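Written Practice for Small Robot Cells
13/10/2019

Large plants have had rules for their robots for many years. A fence, a lock and a trained operator are expected, and an inspector knows where to look for them. The small bench cell has grown up outside that habit. In Skaltville, the Rowlands workshop runs its bench arms under a two-page sheet adapted from a guide meant for full-size machines, and much of the sheet does not apply. 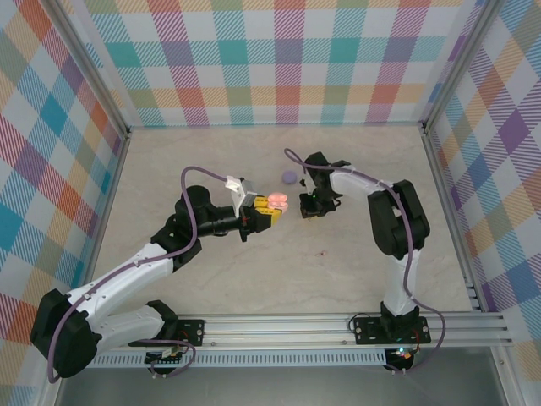
The Gritodach working group, to which this office contributes, has proposed a shorter code. It asks that each cell keep a log, that every change of fingers or mounting be entered before power is restored, and that cables be inspected after every 31 hours of running. Members have objected to the last point as excessive. We do not share that view. Of the 487 fault entries collected under the Skovel reporting plan up to January, the largest group concerned cables and connectors.

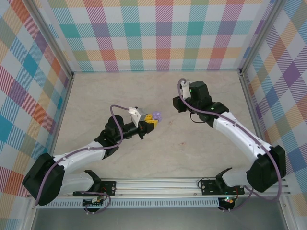 Shared reach deserves a clause of its own. A code that treats each arm as a separate machine will miss the hazards that arise between them. Where two arms are mounted on the same front rail and both extend over one tabletop, as is now common, the space where their paths may cross should be named in writing, and one arm should hold priority in it. The cable running along each forearm must be given enough slack for full travel, and that slack must be counted as part of the arm when clearances are set.

Cost has been raised as an objection. A shop that can spend up to 3,000 dollars on spare parts in a year can afford a bound logbook and the time to fill it in. We recommend that the code be adopted as drafted, with the cable interval open to review after the first year.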